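Thu 27 June

Cumwood is trying out an arm for clearing up, which means I've spent most of this week doing my job on a screen first. I look after furnished lets (30 of them, spread over 2 streets) and everything now gets run in simulation before it goes near a real front room. My old routine was keys, bucket, radio on. Now it's keys, bucket, laptop!

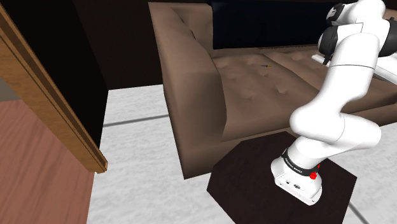 Will it cut our hours? Cumwood says hours stay as they are until July, and after that we'll all sit down and talk about it.

I'm less worried than I was. The sofa run is the one I like best, as bending over deep seats for lost bits and bobs is what does my back in. What has changed is the thinking – I used to just get on with a room, and now I have to say what goes where, and in what order, before anything moves.
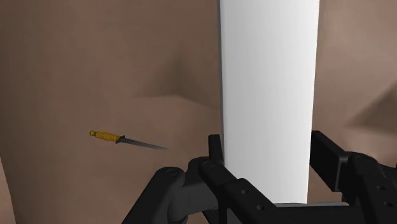 Srivastava

The odd objects take the longest to talk through. A dagger is thin and pointed, so we had a proper argument over which end you'd want held (handle, obviously, I said). I never thought anyone would want my opinion on grip, but there I was, still going on about it well past lunch and enjoying myself. More next week, once I've caught up on the ironing.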